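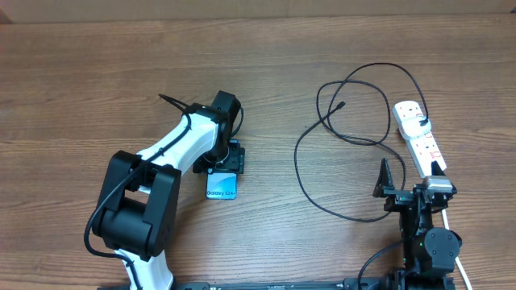
Der Tisch mit der blauen Schachtel und der Steckdosenleiste.

Die Schachtel

Lukian Melnychuk hatte den Tisch von seiner Tante übernommen, zusammen mit der Wohnung und einem Schlüsselbund, an dem 14 Schlüssel hingen. Neun davon passten in kein Schloss, das er kannte. Der Tisch war das Einzige, was er behalten wollte. Er mochte das warme Braun und die Maserung, die in langen Streifen quer über die Platte lief.

Am 21. Oktober rief seine Schwester an und fragte, ob er die Schachtel noch habe.

»Welche Schachtel?«, fragte er.

»Die kleine blaue. Von Papas Telefon.«

Er sah hinüber. Sie war da, die Schrift nach oben, Galaxy S24+. Er sagte, er müsse nachsehen.

»Da ist die Rechnung drin«, sagte sie. »Ohne die Rechnung nehmen sie es bei Brevo nicht zurück.«

Brevo war der Laden unten an der Haltestelle. Der Vater hatte das Telefon dort im Januar gekauft, für 497 Euro, auf Raten, und hatte niemandem davon erzählt. Er hatte sein Leben lang mit Tastentelefonen telefoniert und die Nummern in ein Heft geschrieben. Das Heft lag jetzt bei der Schwester. Das Telefon auch.

»Warum willst du es zurückgeben?«, fragte Lukian.

»Weil es keiner benutzt.«

Dagegen konnte er nichts sagen. Er versprach, sich zu melden, und legte auf.

Dann machte er Kaffee. Er stellte die Tasse auf die Fensterbank, weil er auf dem Tisch keine Ringe haben wollte. Die Tante hatte Ringe gehasst. Sie hatte jedem Besuch einen Untersetzer hingeschoben, auch dem Mann, der den Zähler ablas, und der hatte gar nichts zu trinken bekommen.

Die Steckdosenleiste lag schräg auf der Platte, weiß mit roten Schaltern. Sie stammte ebenfalls vom Vater. Er hatte Verlängerungen gesammelt wie andere Leute Werkzeug, und beim Ausräumen hatten sie 13 Stück gefunden, hinter Schränken, unter dem Bett, eine im Brotkasten. Die Schwester hatte alle wegwerfen wollen. Lukian hatte diese eine mitgenommen, ohne zu fragen.

Er setzte sich und las die Schrift auf der Schachtel noch einmal. Er wusste nicht, ob die Rechnung darin war. Er hatte nie hineingesehen. Als er sie aus der Wohnung des Vaters getragen hatte, war sie ihm sehr leicht vorgekommen, aber das konnte bei Papier nicht anders sein.

Am Abend ging er zu Brevo hinunter. Der Verkäufer war jung und hatte es eilig. Lukian fragte, ob man ein Telefon nach so langer Zeit zurückgeben könne, mit Rechnung.

»Nein«, sagte der Verkäufer.

»Auch nicht, wenn der Käufer gestorben ist?«

Der Verkäufer hörte auf zu tippen. Er sagte, das tue ihm leid, und er könne den Chef fragen. Vielleicht ließe sich bei den Raten etwas machen. Ob er die Rechnung dabeihabe?

»Zu Hause«, sagte Lukian.

Auf dem Rückweg kaufte er Brot. Er rief die Schwester an, noch auf der Treppe, und erzählte ihr, was der Verkäufer gesagt hatte. Sie schwieg fast 14 Sekunden lang, er sah es an der Anzeige.

»Es ist eine Nummer drauf gespeichert«, sagte sie dann. »Auf dem Telefon. Nur eine.«

»Meine?«

»Nein. Die von der Tante.«

Er blieb stehen. Die Tante war zwei Jahre vor dem Vater gestorben, ihre Nummer war längst abgemeldet.

»Behalt es noch eine Weile«, sagte er.

»Und die Raten?«

»Die übernehme ich.«

Sie sagte, dann brauche er die Rechnung ja trotzdem. Er sagte ja, schloss die Tür auf und legte das Brot in die Küche. Dann ging er hinüber zum Tisch und machte Licht.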